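Looking After the Grippers at Sasanthorpe

The hand-held grippers have a new maintenance card, taped inside the lid of the tool case where Toshiko Fujimoto hopes it will be harder to ignore than the last one. The last one was an email.

The main news is the fingertip pads. They are black rubber, they cost very little, and for most of the spring we treated them as if they would live forever. Omar Aoun went through the log after the Lammers drawer trials and found that one pair had done 2,328 grasps without so much as a wipe. Drawer knobs had been slipping for a week. We had blamed the knobs.

So, from now on: wipe the pads with a damp lint-free cloth every 100 grasps, and let them air dry. No solvent, please, and no hand cream on the day you are using the tool (you know who you are). Swap the pads at 1,000 grasps even if they look fine to you. Pull the old one straight off, clean the seat, press the new one home with your thumb, then close the fingers slowly and check that both sides meet along their full width. If they meet only at the tip, the pad is not seated. Pressing harder on the trigger will not seat it.

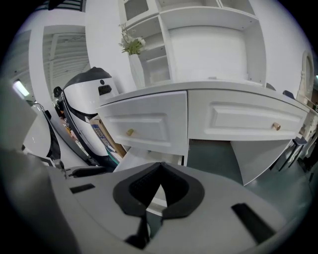
Next comes the lens. It collects fingerprints at a rate that suggests people are picking the tool up by it. Use the handle. Clean the glass with the blue cloths from the Grovby box and put the cloth back in the box, where it will be pleasantly surprised to find itself.

Anyone who changes a pad or touches the camera mount needs to redo the width check: fully open, fully closed, 3 times, and write the readings on the sheet. It takes less time than the discussion we had about whether it was necessary.

Spare pads are in the Barkeck drawer, left-hand side. Take the last pair and you order the next lot. Toshiko has the order form and a long memory.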